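Guides > Kitchen and Home > Set-up and care

2024-08-18
Wai-kit Wei

Section 4: Fitting and setting up the Bomemero under-sink water filter

Read this section through before you turn anything off. The Bomemero fits any standard kitchen cold feed and comes with its own small tap, which goes through a hole in the sink or worktop. If your sink has no spare hole, see Section 3 first. The steps are the same for the Hurnton and Kan versions, apart from the bracket, which is covered in the note after step 4.

You will need an adjustable spanner, a screwdriver, a pencil, a bowl, an old towel and a torch. The bracket screws, tubing, tee piece and thread tape are in the box.

Before you start

1. Clear the cupboard under the sink. The filter body needs 400 mm of clear height, including the gap below it for changing the cartridge.

2. Turn off the cold water at the stop tap and open the kitchen cold tap until it runs dry. Leave it open.

3. Put the bowl under the joint you are going to undo. There is always some water left in the pipe.

CAUTION: If the stop tap will not turn by hand, do not force it with a spanner. Old ones can shear. Have it freed or replaced before going any further.

Mounting the filter

4. Hold the bracket against the side wall of the cupboard and mark the two screw holes. They are 115 mm apart. Check that the door still closes with the filter in place, then fix the bracket.

Note: The Kan bracket is handed. The arrow stamped on the back must point up. The Hurnton bracket can go either way round.

5. Undo the cold feed to the kitchen tap and fit the tee piece between the two halves. Use the fibre washers supplied. Hand tight and then a quarter turn is enough.

6. Cut the tubing square with a sharp knife. A slanted cut is the usual cause of a slow drip. Push the blue tube fully into the port marked IN and the white tube into the port marked OUT, then pull each one gently to check it is held.

7. Fit the filter tap through its hole with the rubber ring on top and the nut underneath, and connect the white tube to it. Leave a loose curve in the tube - a tight bend will cut the flow.

Flushing and first use

8. Close the kitchen tap. Open the stop tap slowly and look over each joint with the torch. Dry the joints with the towel and look again after 11 minutes.

9. Open the filter tap and let it run until the water is clear. Grey water at first is fine carbon dust from the cartridge and is harmless, but do not drink it.
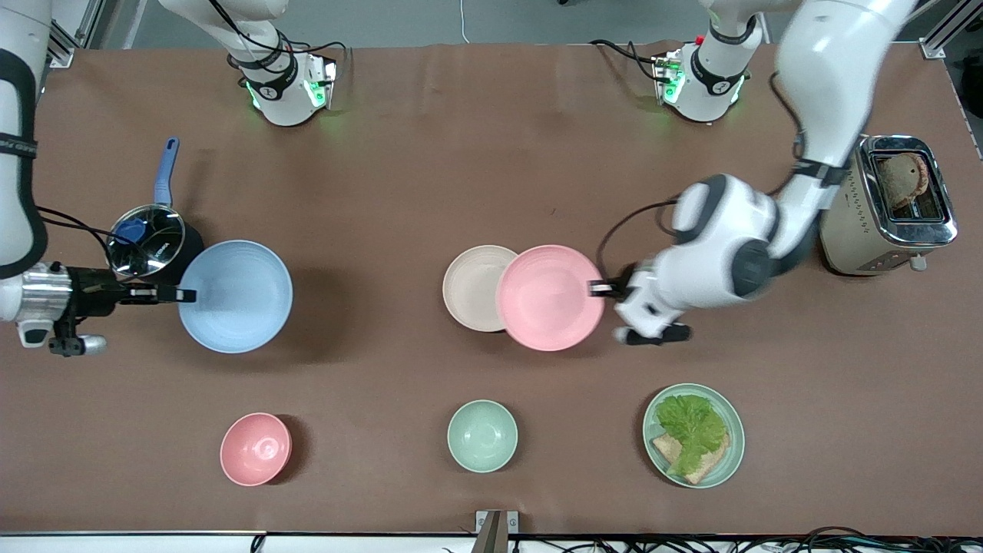

The filter tap gives a thinner stream than the main tap, and filling anything big from it takes patience. Use it for water you will drink or cook with, and leave washing-up to the main tap. A lidded saucepan like the one with the long blue handle is a good thing to fill for cooking, and a large bowl such as the light-blue one will do for rinsing salad. Filtered water has had its chlorine taken down, so it does not keep as long as water from the main tap. Store it covered in the fridge and use it the same day.

10. Set the reminder dial on the filter head to 196. This is the number of days before the cartridge is due to be changed. The dial does not measure use, so a large household should change it sooner.

Note: If the flow drops off well before then, check the tube for kinks before buying a new cartridge. If you have been away in the meantime, run the tap for a few minutes first.

CAUTION: Do not connect the filter to the hot feed. Hot water damages the cartridge and the push-fit seals, and the Grindstead guarantee does not cover it.

11. Write the fitting date on the label and stick it inside the cupboard door. A filter fitted in May will need looking at again before winter is out.

For changing the cartridge, go to Section 5.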